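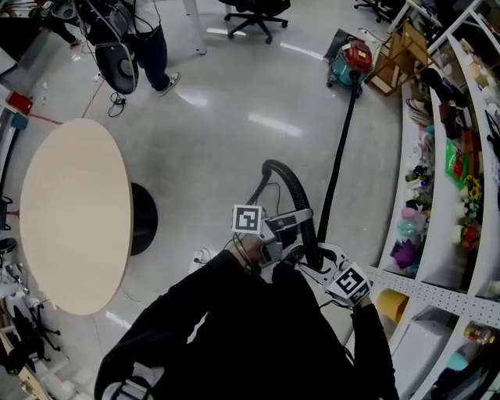

Galeria – Projeto Retamal, turma de manipulação

Registos da unidade de recolha de demonstrações do clube de robótica Pridirton, coordenada por Bernadette Millet. Os alunos executam tarefas domésticas com pinças de mão instrumentadas; as trajetórias servem depois para treinar a política de controlo do braço Ikon. A tarefa desta unidade é o manuseamento de um aspirador de arrasto.

Tarefa: aspirador
Operador de preto, com a pinça cinzento-clara na mangueira corrugada. O tubo rígido segue na diagonal até ao aspirador, de topo vermelho e corpo azul-petróleo.

Marcadores
Dois cubos com padrão a preto e branco, um de cada lado. A pose da pinça é calculada a partir deles – se ambos ficarem tapados durante mais de 16 fotogramas seguidos, o episódio é rejeitado.

Cablagem
Os cabos pretos finos descem da pinça ao longo do braço. No chão há uma extensão branca com fichas ligadas e, à esquerda, um cabo vermelho fino que vai na direção de uma pequena caixa vermelha. Na próxima montagem, os cabos de chão passam para calha.

Espaço
Piso cinzento-claro brilhante, com os reflexos das luzes do teto em riscas brancas. O brilho prejudica a deteção de contornos; o limiar foi ajustado no programa de calibração Fudiscombe e os valores estão na folha da turma.

Objetos de apoio
Estante branca curva à direita, com girassóis artificiais, flores vermelhas também artificiais e vários recipientes. Ficam reservados para a unidade seguinte, de preensão de objetos leves.

Notas técnicas
O objetivo da turma é chegar a 1.000 episódios válidos, 600 deles com a mangueira. Cada aluno faz 3 séries por sessão e troca de posto. A mangueira continua a ser o elemento mais difícil de modelar: deforma-se, roda sobre si própria e oculta os marcadores. Os episódios rejeitados são guardados numa pasta à parte – não apagar.

Página atualizada em 4 de outubro de 2026.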